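About Pastlow

Who we are
Pastlow is a small company which collects and explains figures about infectious illness. We work for town health offices, schools, care homes and local newspapers. Our main office is in Gaten, on the second floor above the pharmacy, and we have a smaller office in Brenow, where the telephone team sits.

We do not treat patients and we do not run a laboratory. Our work begins when somebody else has already written down that a person is ill. We take these records, check them, put them in order and publish them in a form that a busy reader can understand over breakfast.

How we started
The company was founded by Danang Setiawan, who had worked for many years in a regional health office. His task there was to add up the sick notes from schools every week, and he did it on paper, later in a spreadsheet, and always alone. When he was on holiday, the figures did not come out. One winter the flu season reached its highest point exactly in his two free weeks, and the first bulletin after it was printed when the schools were already full again.

He thought that a weekly figure should not depend on one person and one desk. So he rented a room in Gaten, bought three telephones and asked two former colleagues to join him. The first bulletin had one page. It covered flu and stomach illness, and it contained a mistake in the second table, which we corrected the week after. We still keep a copy of it in the corridor, with the mistake.

What we do
Today we receive reports from 319 places: doctors' practices, schools, nurseries and homes for older people. Most of them send their numbers through Kanaan, our own reporting form, which can be filled in on a telephone in a few minutes. Some still prefer to call us, and a few send a fax. All ways are welcome.

Every report is read by two people. If a school which normally has five absent children suddenly writes 50, we call and ask. Very often it is a typing mistake, and sometimes it is a class trip. Now and then it is a real outbreak, and then we inform the health office on the same day.

So far we have published 491 bulletins. They appear every week of the year, also between Christmas and New Year. Each one has a page of tables, a page of explanation and a short list of corrections to earlier numbers. We know that corrections do not look nice, but a late report is still a report, and readers should see how the figure has changed.

Interviews by telephone

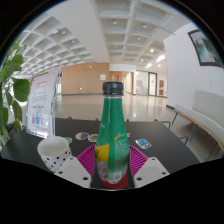
The team in Brenow makes the calls which are necessary when several people fall ill in the same place. In the last year there were 2,025 of them. A typical call takes 20 minutes and the questions are always in the same order: when it began, who else was there, what was eaten and drunk. People seldom remember the name of a product, so our interviewers ask for simple things which the eye keeps better. If a person tells us that the bottle was green, with a dark screw cap and a yellow patch on the label, we write down precisely these words and we do not guess the brand for them. Afterwards the interviewer reads the whole answer back and asks if it is right. The calls are made between 9 am and 7 pm, and everyone may say no to them.

How we write about numbers
A number of new cases is easy to print and easy to understand wrongly. If more people are tested, more cases are found. If a practice is closed for a week, the line on the chart goes down although the illness has not gone away. For this reason we have agreed on some rules for our own texts:

We always write how many places have reported in the week.
We compare a week with the same week of earlier years, and we say so if the earlier years were unusual.
We do not use the word "record" in a headline before the late reports have arrived.
We do not publish figures for very small villages, where a neighbour could recognise the person.
We show hospital admissions in a separate table, as they usually follow the cases with a delay.

Journalists sometimes find us slow. We understand this, and we try to help them by telephone on the day of publication. A short explanation is sent together with the tables, and it may be quoted without asking us.

Courses
Since our third year we also give courses for school nurses, practice assistants and local reporters. Until now 218 people have finished the full course, which has six evenings. The groups are kept small. Participants learn how to fill in a report, how to read a curve, how to draw up a list of contacts and how to lead an interview with a person who is tired or worried. On the last evening, everybody writes half a page about a set of figures, and we read the texts together, with tea.

The next course begins in October in Gaten. A shorter one for care homes is planned in Brenow for February.

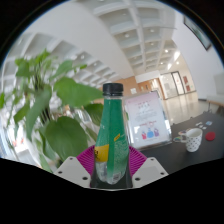
Green bottle with a black screw cap and a small yellow sticker on the label.

The people
We are a team of 11. Four of us work with the figures, five do the telephone interviews, one person looks after Kanaan and the computers, and one takes care of invoices, rooms and courses. Danang Setiawan is still the director, and he still reads the tables before they go out – with a ruler, line by line. Between us we speak seven languages, which is a great help on the telephone. If we cannot speak with somebody in their own language, we look for an interpreter and call again.

Money and independence
Our income comes from contracts with health offices, from newspapers which subscribe to the bulletin, and from course fees. We take no money from producers of medicines, vaccines or tests. We also do no work for political parties, and in the weeks before an election we publish on the usual day and at the usual hour.

Your data
The reports which we receive contain no names. Telephone interviews are kept under a number, and the list which connects numbers and persons stays with the health office. After two years the interviews are deleted. Anyone who has talked to us may ask for their notes to be deleted earlier, and does not need to give a reason.

Contact
You can reach the office in Gaten on working days from 8.30 am to 4 pm. Practices and schools which would like to report with Kanaan can ask for an access code there. We send the code by post – please allow one week. Visitors are welcome, but please call first, as the street door is locked and the bell is hard to hear from the second floor.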